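The Old Tower Under the Desk

Every winter the same advice comes around. Don't throw out that old desktop, it says. Open it up, blow out the dust, put fresh paste on the processor, drop in some memory, and you will have a machine good for years. I have read this so many times, in so many cheerful columns, that I finally decided to take it at its word and find out what it costs.

I went to Nic Giolla, a repair shop with a long counter, bad coffee and a back wall of dead towers stacked like firewood. Tươi Mạc runs the bench there. She has a low opinion of the advice and a lower one of the people who write it.

"They always say it takes an afternoon," she told me. "Whose afternoon?"

The towers that come through her door are mostly office machines, the kind companies bought by the pallet and later sold off the same way. They were built to be serviced. The side panel comes off without a fight, the expansion cards are held by plastic clips, the drives sit in little carriers with a tab to pull. You can get a surprising way in before you need a screwdriver. I will grant the cheerful columns that much. Compared with a thin laptop, where the battery is glued down and the memory is part of the board, an old tower is a pleasure to work on.

But easy to open is one claim and worth fixing is another, and the two get mixed together on purpose. Take the thermal paste. It's the gray stuff between the processor and its cooler, and the story goes that it dries out and your computer slows to a crawl. Sometimes that is true. Tươi Mạc says she replaces it whenever the cooler has to come off anyway, and seldom for its own sake. The slow machines she sees usually have a tired hard drive or too many programs starting up at once, and no amount of paste will touch either one.

Then there is the socket. Depending on the make, the pins are on the chip or down in the board, and where they are in the board they are fine enough that a careless thumb can finish them. A frame clamps down over the chip and a small lever holds the frame. Everybody is afraid of the lever, because it takes more force than seems decent. The lever is fine. What you should fear is dropping the chip on the way in, or wiping old paste over the edge with a paper towel and calling it clean.

I asked for a bill. For one ordinary tower the shop quoted me $113, with memory, a small solid-state drive and the labor. Had I wanted a better graphics card as well, I would have been up to $388, and by then the power supply would have been a worry too. Office machines tend to come with a supply sized for the parts they left the factory with. A seller called Jundotero lists complete refurbished towers, newer than mine, for $200. You can do that sum without me.

Tuấn Lâm, who shares the bench, thinks I am being unfair. His point is that the refurbished tower had to be opened by somebody as well, and that a machine you know is worth more than one you don't. He also pointed out that I had come in with a perfectly good case, and that the memory slots and the expansion slots would take parts he had in a drawer. All true. He then spent 10 minutes looking for the drawer.

My other complaint is about cables. No guide I have read gives them their due. In the diagrams everything plugs in neatly at right angles. In life there is a bundle of power leads in several colors, stiff from years of being folded, and it wants to be wherever your hand is. Drive cables loop over the very connector you need. Most of my own afternoon, when I tried the job at home on a Wednesday, went to moving wires from one side of the case to the other and then back again.

And lay the thing on its side. I did my first machine standing up, with a flashlight in my teeth, and lost a screw behind the board that may be there still.
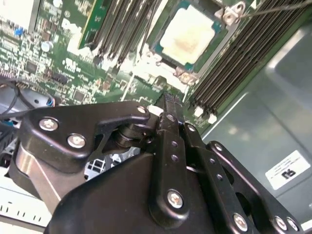
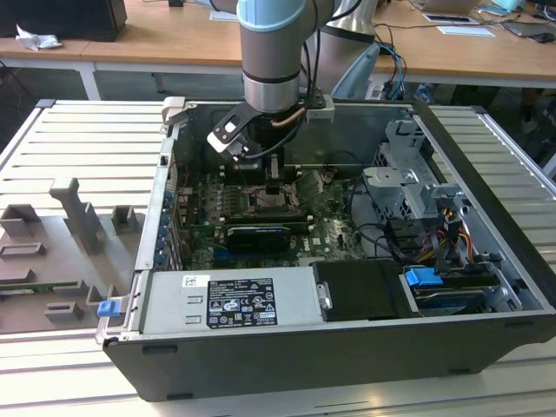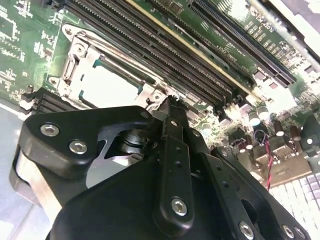

The inside of a desktop, green board and all.

So did I save anything? The computer starts. It does letters and bills and video calls as it did before, a bit quicker. The new drive did most of that, and I could have fitted it without going near the processor. The paste I can't vouch for. I took no temperatures beforehand, and I suspect very few of the people who swear by it did either.

Thư Lại read a draft of this and wrote back that I had left out the one good reason for doing it, that after an evening with the side off she had stopped being scared of the machine and had since changed two drives and a fan for her neighbors, paste or no paste. She added that $113 was too much and I should have bought the memory used.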